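Ticket 423 - Right gripper drops marker tracking on the phone task
Site: Drernby, handset station
Equipment: Clavel hand-held gripper pair, left and right
Status: Open, monitoring

Reported problem: the right gripper loses its pose part way through the reach to the telephone. The left gripper tracks fine through the same takes. Fault shows up as error 608 in the recording log, always on the right side, and the take has to be thrown out.

First checks: restarted the recorder, no change. Wiped the marker faces on both cubes with a dry cloth, no change. Swapped the two grippers between hands and the error stayed with the same unit, so the operator's reach is not the cause. Put them back the way they were.

Next we looked at the cable. On the right unit it runs down over the table edge, and the plug at the far end had play in it. Turning the wrist 90 degrees to line up with the handset pulled on it enough to trip the error. We could repeat this by hand with the gripper held still and the cable tugged lightly.
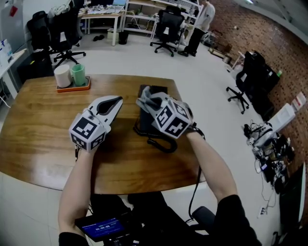 Drernby, October 14, 2022

Replaced the cable on the right unit with a spare from the Murnlow kit and left more slack below the table. Fingers and rubber pads were not touched. Ran the open and close calibration again on both grippers, then went back to the phone task with the coiled cord left out across the tabletop as before.

No 608 in the first set. One take in the second set was marked bad, but the log shows a late start on the timer and no tracking fault, so I am not counting it against the cable.

Still to do:
Order 2 spare cables through Kaczorowski. The Murnlow kit is now empty.
Add a cable clip under the table on the right side - the strain should go to the clip and stay off the plug.
Check the plug on the left unit for the same play.

Leave this ticket open until the clip is on. If 608 comes back before then, save the log before restarting the recorder, as the restart clears it.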